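Nuvitz – teleoperated demos in simulation

README, last touched July 2022
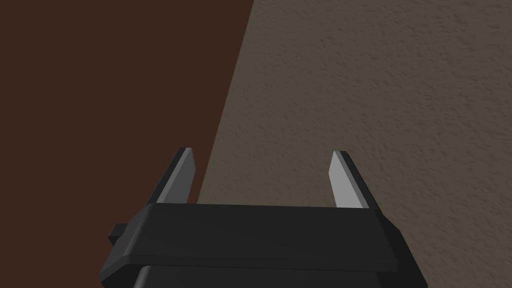 Nuvitz is the set of demonstrations I recorded while trying to teach a simulated arm to tidy a tabletop, with me doing the steering by remote control. There are 196 episodes in this release. I drove nearly all of them myself, and Brock Landry did the rest when my wrists gave up (thanks, Brock!). Every episode has a wrist view and a fixed view from across the room, and the wrist view is the one I'd start with, because it's what I was looking at while I drove. The two fingers stay in sight with their pale inner pads, so you can judge the gap by eye, and past them you get whatever the arm happens to be over, be it the plain reddish-brown surface or the bumpy grey one or the straight edge between the two. I used that edge a lot for lining up, so don't be surprised if your policy ends up fond of it too.

What's in the download

One folder per episode, numbered from 000. Inside each you'll find the two video streams, a file of joint positions, a file of gripper commands and a short text note. The notes are whatever I typed straight afterwards, so some say "fine" and some go on a bit. Juniper Thibodeaux read through them all and fixed the worst spelling, but she left the grumbling in.

There are seven tasks. The names are in tasks.txt and I've kept them short and dull on purpose (push, lift, stack and so on). They aren't evenly spread – stacking has far more episodes than anything else, mostly because I enjoyed it.

How I drove it

I used Gisterex, our little teleop program, with a hand controller. The left stick moves the arm across the table, the right stick does height and twist, and the trigger closes the fingers. Let go of the trigger and they open all the way. I know some people prefer a half-open setting and I did try it for an afternoon, but I kept forgetting which mode I was in and clipping things, so it's gone.

Episodes are capped at 500 steps. If I ran out of steps the episode is still there, marked "timeout" in the note. Please don't throw those away without a look, some of them have perfectly good grasps in the first half and then a lot of dithering.

Things that will trip you up

The joint files from the Ernen machine have the wrist angle the other way round. Add the --flip option when you load them, or you'll get an arm that turns 90 degrees the wrong way and heads for the table. I've listed which folders in ernen.txt.

Lighting is the same in every episode. I meant to vary it and ran out of time. If you train on this alone and then move to a real arm I'd expect trouble, and I'd love to hear how bad it is!

Gripper commands are logged one step before the fingers respond. I haven't shifted them, since some people want the raw timing.

Getting started

Unpack everything into one folder, then run play.py with an episode number. It'll show both views side by side. Space pauses, the arrow keys step through. If the window comes up black, you probably need the older video reader, and the version we use is written at the top of play.py.

Still to do

Left-handed episodes (Brock has offered). The Devadiga tasks, which need softer objects than our simulator likes at the moment. A proper split into training and test – for now I hold out the last folders of each task and hope for the best.

Found something broken? Open an issue with the episode number in the title and I'll have a look.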